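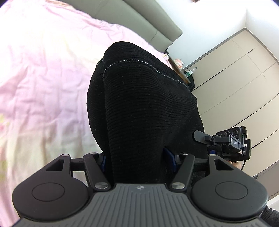
Folding the black ribbed knits is what I wanted to come back to, as I said on Tuesday I would. I have been doing mine on the bed for a while now and it is easier than the table at Rosley, where everything slid off the end. A sheet grips the knit a bit. On this one the seam in light grey thread shows up well against the black, and I use it to find my way when the rest is just dark fabric. I line up by the seam first and leave the ribbing to sort itself out.

Sulastri Sutanto wrote:
> I have got 4 of the Tunstall jumpers to send on to Gratthorpe
> and they come out a different size every time I fold them.
> Do you do the sleeves first or the body? And does anyone
> hang theirs? Mine went long at the shoulders when I did.

Sleeves first for me. Lay it face down, bring one sleeve straight across the back, then the other on top of it, and only then turn the sides in. If you start with the body the sleeves end up in a lump in the middle and the pile leans over.

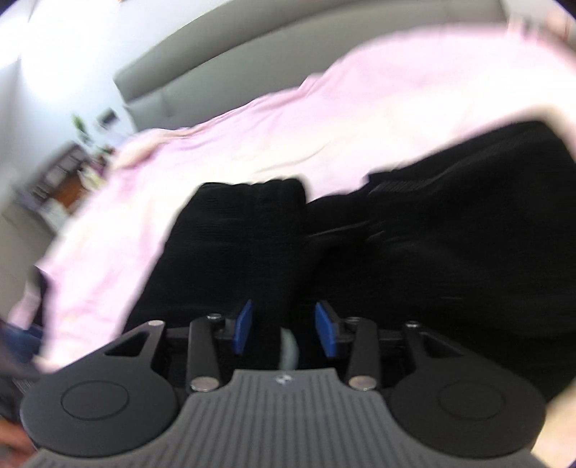

The ribbed bands are the part to watch. I spread the whole thing out before I start and pull any bunched bits flat by hand, working from the middle outwards. Don't tug on the band itself.

I wouldn't hang them. I had one on a hanger all through March and it never went back to the right length. Fold in thirds from the bottom, not in half, and they should fit the Vorkeck boxes without a crease across the chest. I weighed one of mine for the post and it came to 543 g, so two to a parcel should be all right, but check yours as the larger sizes will be more.

I can bring a spare box to Rosley if you need one.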